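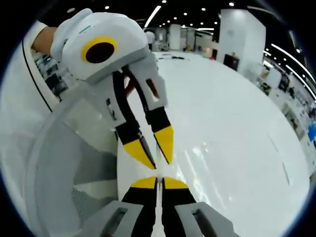 Week 5: Equal Pay and the Comparator Problem

02/11/2020 | Posted by the Gender and Work Law teaching staff

Last updated: 2 years ago

I love teaching this week. Equal pay sounds like the simplest idea in the whole course (two people, same job, same paycheck!) and then you open the first case file and find a dozen arguments hiding in it. Bring your notes from Week 4, as we'll lean on the difference between treatment and impact.

Where the law starts

The Equal Pay Act of 1963 says an employer may not pay one sex less than the other for equal work in the same establishment, where the jobs require equal skill, effort, and responsibility and are done under similar working conditions. Read that sentence twice. Nearly every case you'll meet turns on one of those words. Title VII also covers pay, and a worker can often bring both claims, but the tests are different and so are the deadlines. Don't mix them up in your memo!

"Equal" has come to mean substantially equal. Courts look at what people do all day and care much less about the title on the door. A "coordinator" and a "manager" can be doing the same job, and two "managers" can be doing jobs that barely overlap.

Our practice problem: Grundside

Grundside is a packaging company with 500 employees and a main plant in Poritby. A woman who runs the night scheduling desk finds out that the man running the day desk earns $2,000 more a year. She has been there longer. He came over from a competitor, Kauppinen Freight, and Grundside matched his old salary to get him. His desk handles more phone calls, hers handles more breakdowns, and both of them sign off on overtime.

So, is it equal work? Start with the three factors and write down the facts for each one before you decide anything. Skill means what the job calls for, so his extra training certificate only matters if the day desk needs it. Effort can be mental or physical. Responsibility is where I expect the best fights in section, especially over who answers for a stopped line.

Then look at working conditions. Students always want to say that nights are different from days, and I get it, but time of day by itself has generally not been treated as a working condition under the Act. Look up Corning Glass Works v. Brennan. It's short, it's readable, and it deals with a night shift pay gap from the other direction.

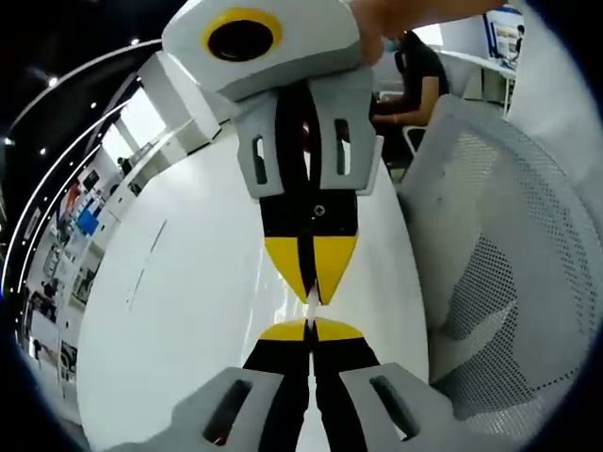
Two grippers, fingertips touching.

Now the employer's side

Once a worker shows unequal pay for equal work, the employer has to prove one of four defenses:

1. A seniority system
2. A merit system
3. A system that measures earnings by quantity or quality of production
4. Any other factor other than sex

Number four is the fun one. Grundside will say it simply matched a prior salary. Courts have split over whether prior pay can count, and you should be able to argue both sides out loud. If past pay was shaped by discrimination somewhere else, does matching it carry the problem forward? Or is an employer allowed to compete for people at the price they cost? Several states have now passed laws limiting questions about salary history, so check yours before section.

One more trap: an employer can't fix the gap by cutting his pay. The Act says so directly, and I'm always delighted when somebody spots it without a hint.

A second comparator

Suppose the Nurkness warehouse, also owned by Grundside, has its own scheduling desk, run by a man who earns even more. Can she point to him? The phrase to chase is "same establishment." Usually a separate physical location is a separate establishment, though central hiring and shared pay setting can change the answer.

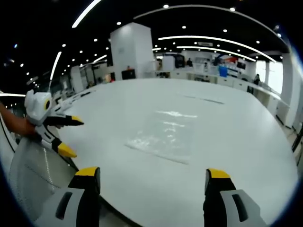
Keep going with it, too, and ask what evidence would show central control. Who approves raises? Do people transfer between the two sites? Is there one pay scale or two? You'd request those records early, and you'd want them for more years than you think.

For section

Read pages 494 to the end of the chapter, plus problem 27. Write one page for the worker and one page for Grundside, and give both of them your best stuff. Weak arguments for the side you don't like are the most common reason for lost points on this assignment.

If you get stuck on the fourth defense, come by office hours. I will happily talk about it for far too long.

Filed under: Course Handouts, Employment Law, Pay Equity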